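Small Parts, Slow Progress
A bench-top arm learns to build a gearbox in a shared workshop

December 15, 2025

The Wallus is a small reduction gearbox, designed for model winches and blind motors, and it is tedious to assemble by hand. The shared workshop at Gultunance had an order for 101 of them. It also had a second-hand arm, bought in May and used until then mostly for moving empty tubs from one side of a bench to the other. Putting the two together took longer than printing the gears.

The arm is bolted to a steel plate at one end of the bench. It carries a two-finger parallel gripper with a camera mounted just behind it, so the view travels with the hand. Control runs on an old desktop under the bench, using a set of scripts the members call Lubis. Lubis finds the part, works out its centre, moves the gripper over it and closes. Most of the trouble has been in the second of those steps.

A gear is an awkward thing to centre on. The obvious target is the bore, but the camera looks at the part from an angle, and the mouth of the hole does not line up with its floor. Early versions of Lubis took the whole dark area as the bore and came out with a centre that was off to one side. The present version fits a circle to the tips of the teeth, fits a second to the upper rim of the bore, and rejects the reading if the two disagree by more than a set amount. 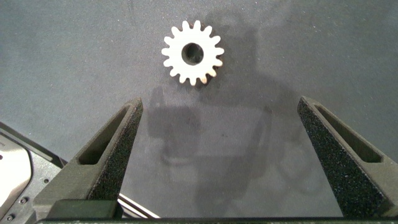 Shadow was the next problem. The arm sits between the ceiling lights and the bench for much of its travel, and its own shadow moves with it. A fixed brightness threshold worked at the start of an approach and failed at the end. The members tried a ring light, which put glare on the fingers, and then gave up on extra lighting altogether. Lubis now compares each patch of the image with its neighbours and ignores any edge that is too soft to belong to a part.

The grip itself needed less work. Bare fingers let the gears turn as they closed. Rough pads on the inner faces cured most of that, though they shed grit and have to be brushed out between runs. Closing force is kept low -- a printed tooth will mark before the motor notices any resistance.

In the last full test the arm made 226 attempts and missed 28. Most of the misses were gears lying too near the edge of the work area, where one finger could not get down beside them. A Nustach tray with shallow pockets would avoid this, and one is on order.

Placing the gear on its shaft is still done at a crawl. The hand lowers until the gear touches, backs off 2 mm, turns slightly and tries again. A person can do it in a fraction of the time. The members intend to cut a small chamfer on the end of each shaft before they touch the code again.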